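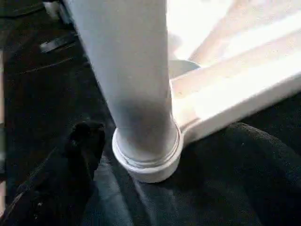
Last modified May 16, 2022

Arm stops dead when it gets near the white corner post. Overexposed wrist camera?

Hi all! First time posting, and I have to say I'm having the best time with this build even though it's currently stuck. I have a small Travik arm with a wrist camera, and the job is simple: come in beside the white post, close on it just above the collar, lift, and put the whole stand down again on the cloth. It ran great through April. Now it comes in from the side, gets the finger almost level with the collar, and quits with fault 26, "target lost." Every time! If I clear the fault it tries again and stops in the same spot, give or take a hair.

What I've tried so far: recalibrated the wrist, tightened the finger screws, restarted everything twice. The log shows 3,823 good cycles before the first fault, so I don't think it's my program. The picture at the top is from the wrist camera. The upper right is really blown out, and there's a dark smudge on the post right above the collar. Could either of those be enough to throw it off? And is it safe to just turn off the fault and let it close by position alone? That would get me running again tonight.

Posted by clovcombe_bench

Paraskevi Tsakiris

Please leave the fault on! It's doing you a favor. With it off, the arm will close wherever it believes the post is, and if the stand has shifted even a little you'll have a finger driving into the collar or that side bar. I did this to my own stand and cracked the collar clean through (plus one finger tip, which took ages to replace).

Now the fun part, because I think this is very fixable. Your post is white, your bar is white, and everything behind the bar is washed out too. On the left side of the post you've got a lovely hard edge against the black cloth. On the right, up above the bar, there's hardly any edge left for the camera to find. If your program looks for both sides of the post and measures between them, it can lose one as it gets close.

Here's the order I'd go in:

Turn off auto exposure and set it by hand. Mine likes 500 on the exposure slider, but start low and creep up until the top of the bar shows some gray.

Move or soften the light. A sheet of baking paper over the lamp works wonders.

Wipe the post where that smudge is. It might be dirt or it might only be shadow, so if it doesn't wipe off, move the lamp and look again.

Run at quarter speed with your hand on the stop button, and keep the other hand away from the fingers. Don't go back to full speed until it has closed properly several times in a row.

I love these little arms and I really want to hear how it goes — post the new picture when you have one!

plorkovari_fan

had the same fault on mine, it was the cable. swap the cable

Karras Kev

Seconding the exposure advice, it's the first thing I'd check too. One more idea: look at the near finger. It's big and black in the lower left of your view, and the cloth is black as well, so if you mask the finger out in software, make sure the mask is still in the right place after your recalibration. Mine had drifted after I redid the wrist and it was hiding a chunk of the collar. Took me 7 evenings to spot it, and I was so happy I made the arm wave at my dog.

Also, check that the post is fully seated in the collar. Yours has a bit of a lean in the picture, which could just be the camera angle, but a loose post can swing when the finger touches it. Power the arm down before you reach in to wiggle it.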